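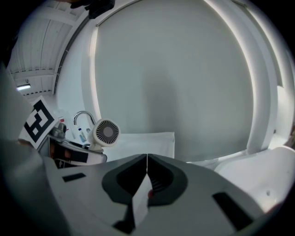

Keeping the kitchen drawers and cupboards in order, and other small jobs

I have been meaning to write this page since September, when I finally turned out the big cupboard beside the cooker and found four part-used bags of the same red lentils. Four! I had been buying a fresh bag every time I couldn't see one, and there they all were, behind the cake tins. So this is a page of the things I do now, in no very strict order, and I hope one or two of them are of use to you.

Start with one drawer

If you take nothing else from this page, please do take this. Don't start with the whole kitchen. I have done that, more than once, and by four in the afternoon I was sitting on the floor among the saucepan lids eating toast because there was nowhere left to cook. Pick a single drawer, the one that annoys you most, and tip it out on to a tea towel. Wipe the inside with a cloth wrung out in warm water with a drop of washing-up liquid, and leave it open to dry while you sort.

I make two heaps on the tea towel, things I have used this month and everything else. The first heap goes straight back in. The second goes into a shoebox on top of the fridge, and if I haven't climbed up for something by the time I next change the water filter, it goes to the charity shop. I have only ever regretted one thing, a little melon baller, and I bought another for less than the bus fare.

Drawer liners

Shop-bought liners are lovely but they do slide about. An old cork bath mat, well scrubbed and cut down with kitchen scissors, stays put far better, and so does the knobbly rubber mesh sold for putting under rugs. Measure the drawer at the front and at the back, as older drawers are very often a shade narrower at one end (mine are, and I blame my late uncle, who made them). Cut the liner a little short all round so it doesn't ride up and catch the runners.

If a wooden drawer sticks, rub a plain white candle along the runners and along the bottom edges of the drawer itself. Open and shut it ten times or so to work the wax in. Don't use cooking oil, whatever you may read. It goes tacky, it smells by the summer and it collects every crumb in the house.

Jars and labels

I keep dry goods in jars now, all sorts of jars, mostly ones that had pickles or coffee in them. To get a label off, fill the jar with hot water from the tap, put the lid on and let it stand for ten minutes, then start peeling from a corner. The warmth softens the glue from the inside. For whatever is left behind, mix a teaspoon of bicarbonate of soda with a teaspoon of vegetable oil, smear it on, go and do something else for half an hour, and rub it away with a dry cloth. Wash the jar afterwards in very hot soapy water or the oil will make it slippery in your hands.

Pickle jars hold their smell in the lid, hardly at all in the glass. Leave the lid outside on a windowsill for a couple of sunny days. If that doesn't shift it, pack the lid with damp bicarbonate overnight. And if that doesn't shift it either, give up and keep screws in it.

For labels of my own I use masking tape and a laundry pen. It isn't pretty – my sister says it looks like a school science cupboard – but it comes off clean and I can write the cooking time on it, which saves keeping the packet. Brown rice, 25 minutes, lid on. Pearl barley, 40 minutes, and watch it doesn't boil over. I put the use-by date on the bottom of the jar where it doesn't clutter up the front.

A tip from Hường

My neighbour Hường Tăng gave me the best tip of the lot, and it has to do with spices. I used to keep mine in a rack over the hob, where they looked very cheerful and lost all their flavour in a season. Heat and steam are the ruin of them. She keeps hers lying flat in a shallow drawer well away from the cooker, names facing up, with the ones she uses daily nearest the front. I copied her the same evening and I can't tell you how much nicer my dal has been.

She also toasts her cumin and coriander seeds whole and only grinds a spoonful or two at a time. A dry frying pan on a low heat, shaking it all the while, and off the moment you can smell them. Tip them out on to a cold plate straight away, or they carry on cooking in the pan and turn bitter while you are hunting for the pestle.

Looking after wooden spoons and boards

Never leave them to soak! I know everyone's mother said so, but I still find a board standing in the sink when my nephew has been to stay. Wash them quickly, rinse, and stand them on end so the air gets round both sides. A board laid flat on a wet worktop will cup like a saucer sooner or later. If yours has already started to curl, lay it hollow side down on a damp towel overnight and then stand it up to dry slowly, away from the radiator. It doesn't always work, but it has rescued two of mine.

For onion and garlic smells, scatter coarse salt over the board and scrub with half a lemon, cut side down. Leave it five minutes and rinse in cold water. Once the board is properly dry, and I mean the next day, rub in a little food-grade mineral oil with a scrap of old pillowcase. Let it sink in for a few hours and wipe off what's left. I do this when the wood starts to look pale and thirsty, which in our house is every couple of months and rather more in winter with the heating on.

Wooden spoons that have gone furry want nothing more than a gentle rub with fine sandpaper, always along the grain. Then the same oil.

Scissors and peelers

Kitchen scissors go blunt so slowly that you don't notice until you are chewing at a packet of bacon with them. Fold a piece of fine sandpaper in half with the rough side outwards and cut it into strips, a dozen or so long slow cuts, using the whole length of the blades. Wipe them carefully with a damp cloth before they go anywhere near food. This won't mend a really bad pair but it does freshen up a tired one. If the blades have worked loose, tighten the screw a quarter turn at a time and try them between turns.

Tin openers need a scrub more often than any of us gives them. An old toothbrush and hot soapy water, then turn the wheel through a folded piece of kitchen paper to bring out the muck you missed. Dry it well. A peeler that has rusted a little can stand in white vinegar for half an hour and then be brushed, rinsed and dried at once.

The cupboard under the sink

Mine was a disgrace. The trouble with that cupboard is the pipe, which is always just where you want to put something. I gave up on shelves and fitted a tension rod across the top, the sort meant for a net curtain, and hung the spray bottles from it by their triggers. That freed the whole floor for a washing-up bowl, and the cloths and brushes live in that. When the cupboard wants cleaning I lift the bowl out in one go.

Do put a sheet of plain kitchen paper under the pipe joints and look at it now and again. A slow drip shows up as a mark on the paper long before you would see it on the wood. Keep bleach and anything with vinegar or acid in it well apart, never mix them, and if you have little ones about, keep the lot up high and fit a catch on the door as well.

Plastic tubs and their lids

Everyone has more lids than tubs. I sat down one wet evening with the radio on and matched every single one, and what had no partner went in the recycling (well, I kept two as saucers for plant pots). Stack the tubs one inside another, and stand the lids upright in an old toast rack or a letter rack. If a tub has gone orange from tomato sauce, wash it and leave it in strong sunlight for an afternoon. It fades a good deal, though I have never got one quite back to clear. Next time, wipe the inside with a trace of oil before the sauce goes in.

Keeping it up

I have a small go at something on most evenings while the kettle boils, and no more than that. One shelf wiped, or one jar topped up. I keep a pencil on a string inside the larder door, with a piece of card beside it, and anything that is getting low goes on the card there and then, before I have had time to forget. When I go out to the shops I take the card down and pop it in my bag.

The lentils, if you were wondering, lasted us well past Christmas. I made soup with them, mostly, with a spoonful of Hường's cumin and a squeeze of lemon at the end, and I have one jar of them on the shelf now with a bit of masking tape on it that says RED LENTILS, LOOK HERE FIRST.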